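Living > Small Spaces > Floor Clutter

Filed under: Tidy-Up Tuesdays, One-Room Living

Getting the floor back in a one-room place

When I moved into my place in Orkesville last December I had 30 boxes and one room, so you can guess where everything went. On the floor! I've been picking away at it ever since and a few things have really stuck.

First, the rug. I love a big plaid rug because crumbs and scuffs get lost in the squares, but small stuff gets lost in there too (ask my bare feet). So before I vacuum I do a slow lap in socks and pick up whatever I step on. Beats fishing a screw out of the vacuum hose.

Second, shoes. Sneakers go on an open rack near the door, toes out, and if a new pair won't fit then an old pair goes to the thrift store on Carnier Street. I keep shoe boxes on top of the wardrobe for the ones I only wear in summer. Write on the short end with a marker or you'll be taking down the whole stack every time.

Third, and this is my favorite, get yourself a storage box with a divider inside. Mine lives right out on the rug while I'm sorting. Toys and their bits on one side, cables and chargers on the other, and I leave the lid open until I'm finished so I don't get lazy and pile things on top.
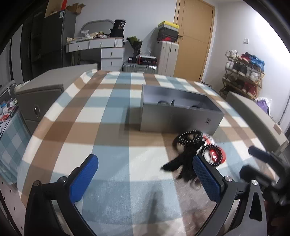

Toys with wheels are the worst for wandering off, so they go in last, switched off, with the batteries out if it's going to be a while. Spiky wheels also grab hair and rug fluff like crazy. An old toothbrush gets most of it, and tweezers get the rest.

The desk is still a mess, I'll admit. Next week!

Recent posts
Suitcases as extra drawers
What I keep on top of the fridge
Two ways to wash a plaid rug at home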